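Stetlow Arm Cell -- Fault Review
Minutes, May 31, 2018

Chair: Fouad Boutros
Apologies: none received

1. Previous minutes
Accepted, with one correction. The April entry said the wrist stall was "resolved." It was not. Changed to "not seen since restart."

2. The stall
The arm stopped mid-reach during the utensil task and held its position until someone hit the stop. The log shows a torque fault at cycle 3,422. Nuvitz, who supplied the control software, has written to say this was a one-time sensor glitch and that a patch will cover it. The chair asked what in the log points to a sensor. Nuvitz's letter does not say. The same letter quotes 3,000 clean cycles on their own bench, which the meeting did not find very comforting -- their bench runs a bare arm with no tool and no cable load.

3. Cables
Discussion went on longer than planned. One view was that a loop over the wrist caught during rotation and the joint did what it should when it met resistance. The other view was that the slack is within the Kalogeropoulos routing guide and has been all year. It was pointed out that the guide was written for a different wrist. No one could produce a test showing either side right. The claim in the draft report that cable drag has been "ruled out" is to be struck.

4. Stop button
Reach from the operator's stool is too long. Agreed without argument. Move it before the next run.

5. Restart
The proposal was to patch, rerun 800 cycles and close the fault. The chair said a quiet run would prove very little with a fault this rare, and asked that the cables be re-dressed and the wrist torque logged on every cycle.
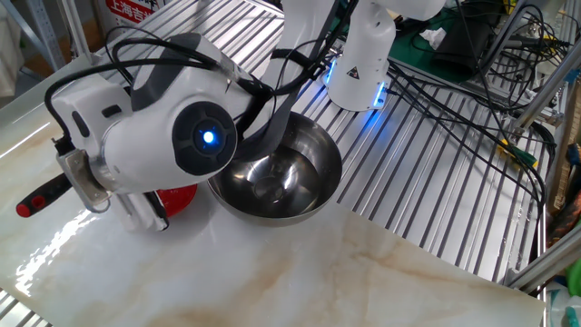
Soton replied that changing the cables and the software together would leave us unable to say which one mattered, and asked for the patch to go in alone first. Accepted. Cables stay as they are for the first run, with a person at the stop the whole time.

6. Actions
Strike "ruled out" from draft report -- Boutros
Ask Nuvitz for the raw sensor trace, again -- Boutros
Relocate stop button -- Soton
Fault stays open until item 5 is reported back.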